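Cakard: a catalog of books on regional architecture

Version of April 21, 2019. Maintained by Mohsin Rind.

Cakard holds bibliographic records for 283 books and exhibition catalogs on small architecture practices and their built work. The first records were keyed in from the card drawers of the Metthorpe reading room. Later ones come from the Varthorpe lending list, which had no subject headings; these were added by hand.

Files

records.csv: one row per title, UTF-8, semicolon separated.
offices.csv: one row per architecture office, linked by office_id.
notes.txt: free-text remarks on single records.

Fields in records.csv

title, subtitle, author, editor, office_id, publisher, year, pages, language, binding, drawings (y/n), subject.

The field pages gives the last numbered page. Plates without numbers are left out. Monographs of under 300 pages and longer ones are not kept apart. Where a book has two title languages, the one on the spine goes into title and the other into subtitle.

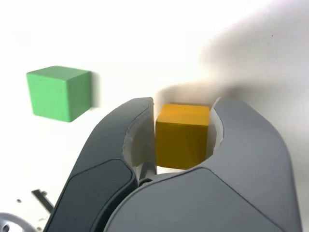
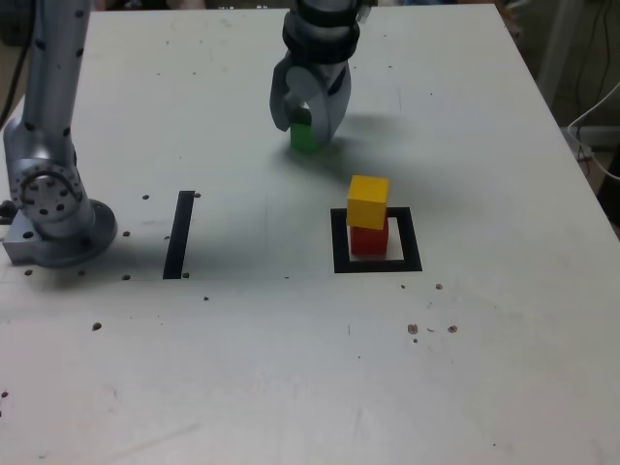 Subject headings follow the Kravets scheme, cut down to seven top terms: housing, schools, museums, rural building, reuse, landscape, theory. A record may carry up to two. Rural building takes priority over housing when a book covers both.

Known problems

Names in offices.csv are spelled as on the title page, so one office can appear under more than one form. Years for reprints are unreliable in the Varthorpe part. Binding is blank for around a third of the records and should not be used for counts.

Changes

Duplicate rows left over from the September merge were removed. The column shelfmark was dropped.

Use

Records may be copied and reused with credit to Cakard. Cover scans are not included. Send corrections as a plain list of record numbers with the old and new value for each field.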